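Visiting the Pivard project at Dalen: an afternoon of laundry and grippers

I went out to Limton in June for the Dalen open afternoon, mostly on account of the bus. The 93 now stops right outside, so I had run out of excuses! I'd been meaning to see what the student teams were up to since the spring newsletter, and I'd already circled Pivard on the sheet. Pivard is the clothes-folding one. The students want a two-armed robot to be able to fold the things people own, in the places they leave them, so a lot of the work gets done in ordinary bedrooms, on beds, with nothing tidied up for the purpose.

The main building had the usual display tables and a bowl of hard candy, and if you signed up before two you could walk over with a small group to one of the houses where they record. I signed up. There were nine of us, which is a lot of people for a bedroom and the landing outside it (I got the doorway, then swapped my way in).

What I hadn't understood from the newsletter is that there's no robot in the room for this part. A student holds a gripper in each hand, with a camera riding on it, and does the chore the way the robot is supposed to do it later. The day's job was a quilted puffer jacket.

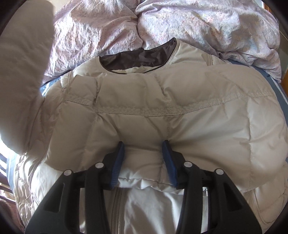 Student Projects

I've seen robots fold T-shirts at fairs before and thought, okay, nice. A T-shirt lies flat and stays flat. A puffer jacket is a whole different animal. You press the fingers into it and the padding just swallows them, and when you squeeze, you can't tell if you've got the outside, the lining, or nothing but air. Add shiny fabric in the sun and seams going every direction and I started to feel sorry for whatever computer has to make sense of it.

The fingers have blue ribbed pads at the ends. I asked about the ribs and got a very long and happy answer, which boiled down to this: smooth pads slid off the shell fabric, so they tried a few patterns and these were the ones the team liked. They'd been through 3 versions since the start of the school year. I liked how proud they were of the rejects, which live in a margarine tub and get passed around.

A few things I scribbled down while I was squashed against the closet:

They start over a lot. If the person folding does something a robot arm couldn't, like twisting a wrist too far, somebody calls it and the jacket gets spread out again.

They don't smooth the bedding first. I asked if the flowery comforter was a problem and was told the more pattern the better, since plain white sheets had made the camera software lose its place last winter.

Everybody talks in a kind of shorthand. "Hem, hem, over." "Sleeve in." By the end I was doing it too.

Then came the part I'd been waiting for, the bit where you get to try. I picked up the pair and went for a sleeve and oh boy. They're heavier at the front than I expected, and you have to stop thinking about your hands and start thinking about the tips. My left side was fine. My right side kept wandering off on its own. I did get the sleeve across the chest eventually, to polite applause, and then knocked the whole thing crooked putting the grippers down.
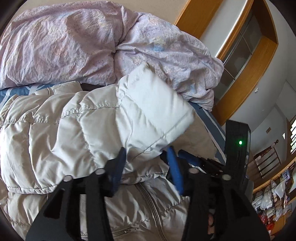

Two grippers over the puffer jacket, with the green light showing on the one at the right.

After that we all trooped back to the main building, where the other half of the team was showing how the recordings get sorted. This was slower going for me, I'll admit. You sit at a screen, watch a fold from the gripper's point of view, and mark where each step starts. One of the parents in our group got completely hooked and had to be called away from the desk.

I asked when the arms themselves get a turn. They have some bench time booked over the summer at Dalleck, starting with towels, then shirts. The jacket is down at the bottom of the list with a star next to it.

If you want to go: the open afternoons are free, the house visit fills up first, so do that before you look at anything else. Wear something without big sleeves if you plan on trying the grippers. There's coffee by the stairs but bring your own snack. The last 93 back leaves at twenty to six, and the walk to the other stop is all uphill.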